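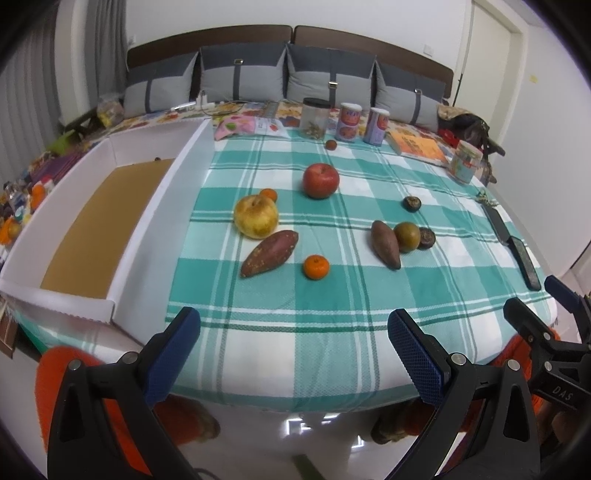 1. What this report covers

Project: keeping a pair of hand-held grippers in working order for one term. Names first. Erkora is our project group. Tromimo is what we call the pair of grippers together (left unit, right unit). Plarneo is the logging program on the laptop. Bucur is the shared workshop where the spare parts live. The report is on setup, daily care and one repair. The learning side is in the other group's report and we dont repeat it.

The sorting task is simple. Fruit and vegetables spread on a cloth, an open foam box next to them, pick up and put in the box. A person holds the tools, and each tool has to open, close and hold the same way every time or the recordings are hard to compare.

2. The tool

Each unit has two black fingers. Linkages with round metal pins at the joints, and a blue textured pad at the tip of each finger. In the photo the nearer unit is spread wide, with the pads tilted in toward each other. Part of the other one is at the right, with the gray DAS letters on the body. Same care routine for both.

Parts that need looking after, going by our log:
- pads (dirt, edges lifting)
- pins (play, grit)
- cable near the finger base (rubbing)
- camera mount (creeps loose)

Everything else was left alone all term. We did not open the bodies.

3. Setup before a session

Order matters, we got it wrong early on and had to redo a morning.

Wipe pads with a damp cloth, then a dry one. No alcohol. We tried alcohol on an old spare and the surface went shiny and apples slid right off.

Open fully, close fully, by hand, slowly. Feel for a catch. If it catches, stop and go to section 5.

Look at the closed tips against a white sheet of paper. The pads should meet flat. A wedge of light at one end means a pad has shifted or a pin is worn.

Run the cable so that there is slack when the fingers are open all the way. Tape it at the handle end only. Tape close to the fingers gets pulled into the linkage (happened, see log).

Start Plarneo, zero the opening reading with the tips closed, then open wide and check the reading comes back to the same value as last session. Then close and check zero again. The second zero check was added in October and it caught most of our later problems.

Last thing, lay out the work area. Smooth the cloth where the round things go or the tangerines roll. A few wrinkles off to one side are fine. Box where the left hand reaches without crossing the right. Kitchen knife stays along the edge with the handle toward the person, and we do not grip it by the blade at all, the pads cut easily.

4. Between and after sessions

Sweet potatoes are the worst for the pads. Skin flakes and dry soil go into the texture and stay there. After each batch with sweet potatoes we brushed the pads with a soft toothbrush, dry. Citrus is next, oil from the peel. Damp cloth right away. Apples are easy on the pads but heavy for the pins, they are the items where you notice play first.

After the last session of the day:
- brush, wipe, dry
- blow out the linkages with the hand pump
- leave the fingers half open in the case, so the pads don't press together overnight
- write one line in the log even if nothing was wrong

The log line got skipped a lot. We have gaps and it made the repair harder to trace, more on that below.

5. The repair

Symptom: left unit, zero drifting. Close, zero, open, close again and the reading was off. Small at first. After up to 4 batches it was bad enough that Plarneo flagged the file. Right unit fine on the same laptop and same cable port, so not the software.

First guess was the cable. Swapped it with the spare from Bucur. No change. That cost us an afternoon. Should have done the paper check first, the wedge of light was there.

Second guess was the pad. Took it off, cleaned the old glue, put on a new one. Drift got smaller but didn't go away. So the pad had been part of it, probably crept toward the tip under load.

Third, the pins. Held the finger base still and wiggled the tip sideways. Clear play at one joint, none at the matching joint on the other finger. Pulled the pin. Fine grit all along it and a worn ring you could feel with a fingernail. Cleaned the hole with a cotton swab, fitted a new pin, one small drop of light oil, wiped off the extra. Too much oil ends up on the pad.

Put back together, opened and closed by hand, did the paper check, then zero check. Held steady for the rest of that day and the day after. It did drift a little once more near the end of term, and tightening the camera mount fixed it. We think the mount was touching the finger at full open, but that was not tested properly.

6. Problems we did not solve

Handles get slippery after a long session. Grip tape helped for a while, then peeled.

The pads wear more at the inner edge than the middle. Might be how we hold the tool, might be the angle they are mounted at. No measurments, only looking.

Floor glare messes with the camera view when the cloth is close to the edge. Closing the curtains helps. Not in the setup list yet and should be.

7. If another group takes over Tromimo

Do the paper check before anything else. Order pins early, Bucur had the wrong length for weeks. Keep used pads in a labeled bag, we mixed old and new together once and had to sort them by feel. The spare cable is fine, it was never the problem, it is back in the drawer with the hand pump.

Log file and the setup list are in the Erkora folder. Use the newer list, the old one still has the alcohol step in it.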